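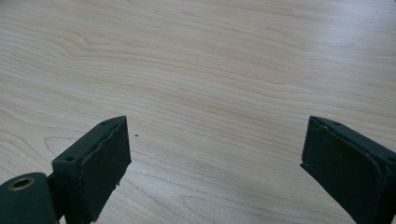

Libor Lukáč wrote in to say that buyers of hand grippers spend too long reading about sensors and too little time looking at the pads, and that he would sooner have a dull gripper with good pads than a clever one with bad ones. He asked if I would test the Tuturitz pair with that in mind.

I have now had the pair for most of a month and have used them next to the Wostham hand gripper I reviewed in June. The comparison is a bit unfair. The Wostham is sold singly and the Tuturitz comes as two, left and right, with a cable each. But people are choosing between them for the same sort of job, recording hand movements at a table so that an arm can be taught from them later, so I have put them side by side anyway.

What you get

The box has two grippers, two cables, a bag of screws, a hex key and a folded sheet of instructions. The sheet is short and mostly clear. It does leave out which way round the cable clips go, and I put the first one on backwards and had to take it off again. There is no case. Mine live in an old drill case with a towel in it.

Each gripper has two fingers with a flat rectangular pad on the inside face of each. The fingers are blocky and dark, with small screw holes along the top edge and one near the tip. You squeeze and they close, you let go and a spring opens them. The brass-coloured ring at the pivot is the only bright part on that end of the tool, and it makes a handy thing to look for when you are checking that the joint has stayed clean.

The Wostham has thinner fingers with curved tips. It looks more like a pair of kitchen tongs, and it weighs less.

Setting up

I gave it an afternoon and needed most of it. The grippers themselves were ready in a few minutes. The rest went on the computer, where the software found one gripper straight away and ignored the other until I swapped the two plugs. After that it found both every time. I have no explanation for this and the help pages don't mention it. If yours does the same, swap the plugs before you reinstall anything. I reinstalled twice.

The Wostham was quicker here. It was recording within ten minutes of coming out of the box and I never had to think about it again.

Calibration is the same idea on both. You close the fingers fully, press a key, open them fully and press it again. The Tuturitz asks you to do this for each hand at the start of every session. The Wostham remembers. I found I didn't mind doing it, and on two occasions it showed me that a finger screw had worked loose, as the closed reading had moved.

The pads

Now to what Libor asked about. The Tuturitz pads are wide and flat with a slightly raised edge all the way round. That edge matters more than I expected. With a soft thing such as a cloth, it gives the fold something to catch on, and you can lift from one corner without the cloth sliding out at the side. With a thin hard thing lying flat on the table it gets in the way. A bank card was close to impossible. A coin I gave up on. The Wostham, with its curved tips, got the card at the second or third try most times.

They also pick up dust and show it. A wipe with a damp cloth deals with it, and I would get into the habit of doing that before each session. Wear is harder to judge from a month. The maker says a set of pads is good for 1000 closes before you need to think about changing them. I got through about 300 in the first week alone, so at my rate that is not a long time. There is already one tiny frayed spot near the edge of a pad on mine. It has made no difference to the grip so far that I can tell. Spare pads are sold in sets and I have ordered one.

I would like to have seen a softer pad offered as well. Mikumside, the shop I bought the pair from, told me they had asked for the same thing and had not heard back.

Cloth, bags and baskets

Most of what I record is tidying: things into a basket, things out of a basket, one hand holding while the other moves. It is the work where having two of the same gripper makes the most sense, and where I stopped reaching for the Wostham.

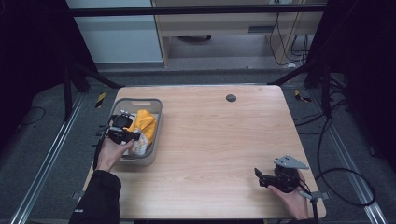
Left gripper over the basket, right gripper waiting at the table edge.

Cloth is easy. You go in with the fingers open, press down a little, close, and lift. I did a run of 73 lifts with a yellow cloth from a low plastic basket and dropped it four times, and all four were my own fault for closing too near the hem. With the Wostham the same run gave eleven drops. I put most of that down to the narrow tips.

Thin plastic bags are harder. The pads are too broad to pinch a single layer when it is lying flat, so you have to find a crumple and go for that. Once you have it, it stays. The difficulty for recording is that you tend to poke at the bag a few times before you get it, and all of that poking ends up in the data. If you are teaching an arm you will want to throw those runs away or trim them, and the software has a trim tool that does the job well enough. It is slow to save.

Getting the fingers down inside a basket is fine when the sides are low. With a deep one the body of the gripper touches the rim before the pads reach the bottom. I tried it with a washing-up bowl and it was just possible. A bucket was hopeless.

In the hand

I have middling hands and the grip suits me. My daughter, who has small hands, could close the fingers but not hold them closed for long. The spring is stiff. After half an hour I could feel it in my forearm, and I now stop every 31 runs or so, which happens to be what fits in one of my recording files.

The two sides don't feel quite the same. I have different fittings on the tops of mine, a round dark mount on the left and a light grey triangular plate on the right, and the right one feels a touch more top-heavy when I turn my wrist. It is a small thing and I stopped noticing after a few days, though my first recordings show the right hand wobbling at the end of each reach.

Cables

This is my main complaint. Each gripper trails a cable, and with both in use you have one going off each side of the table. The cables are stiff for the first week. They pull at the gripper when you reach across, and they like to hook themselves round table legs. I ended up letting each one drop off its own side of the table with a good long loop on the floor, and that helped. Taping them to the sleeve didn't. The Wostham has a cable too, but a thinner one, and there is only one of it to deal with.

The plugs are firm and have not come out by accident. I stood on one and it survived.

Readings

I checked how wide the software thought the fingers were open against a ruler, at several openings, on both grippers. They agreed well when the fingers were nearly closed and less well towards fully open, where the left read wide. Doing the calibration again brought it most of the way back. For picking up cloths and bags it makes no odds. If you want to record how wide an object is, check it yourself first.

I noticed no lag worth mentioning on either make. The Tuturitz did lose the signal once, for a second or so, while I had a lot of other things plugged into the same computer. The Wostham has never done that here.

Which one

For one-handed work, small parts, cards and anything thin, I would still buy the Wostham. It is lighter and less bother, and the tips are better for it. For two-handed work with soft things I would buy the Tuturitz pair, and a set of spare pads with it. Buying two Wosthams comes to more money, and you then have to get the software to treat them as a pair, which I tried with a borrowed second one and didn't enjoy.

I shall keep both. When the spare pads arrive I will change one side only, run the cloth test again with the old pads on one hand and the new on the other, and add the results to the bottom of this page. Libor has asked for the coin to be included.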